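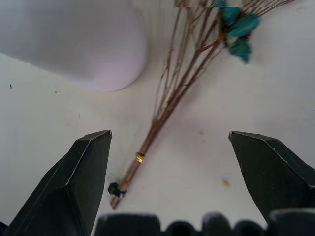
Posted by Danica Skála in June, filed under Work, more or less — 2 comments

I have been putting dried flowers into vases for most of a month now, and I have hardly touched a flower. I sit at the controls, the arms do the reaching, and everything gets recorded so the robot can learn the job from watching me fumble through it. Araceli Zepeda, who taught me, calls it "lending it your hands," and I like that a lot more than the name on my contract with Trondent.

Stems are so much harder than blocks! You come down over them with the jaws open wide, and through the wrist camera a skinny little bunch of twigs looks as big as a garden rake. My favorite is the one with the teal flowers and the gold ring around its stems. I try to close low on the stalk, slowly, and then lift before I even think about turning. If I grab up where the branches fan out, I've usually lost it before I get anywhere near the vase (and there are crumbs of petal all over the table by the end of a shift, sorry Araceli).

She had me do 30 tries on my first day and kept 3 of them. I was a bit crushed, I'll admit. But she sat down and went through the bad ones with me, and what she wanted was for me to stop hurrying. If I dither over the vase, the robot learns to dither too — but if I rush, it learns that as well, and rushing breaks things.

The two white vases ask for different manners. The one with the broad mouth is forgiving. The bottle-shaped one has a small dark opening that I now see when I close my eyes at night.

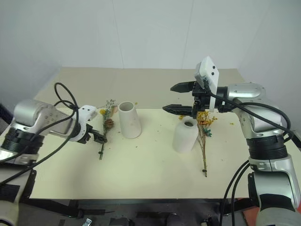 Where we are now

The shared count stood at 1,321 when I left this afternoon, and plenty of those are mine. I'm a little proud of that.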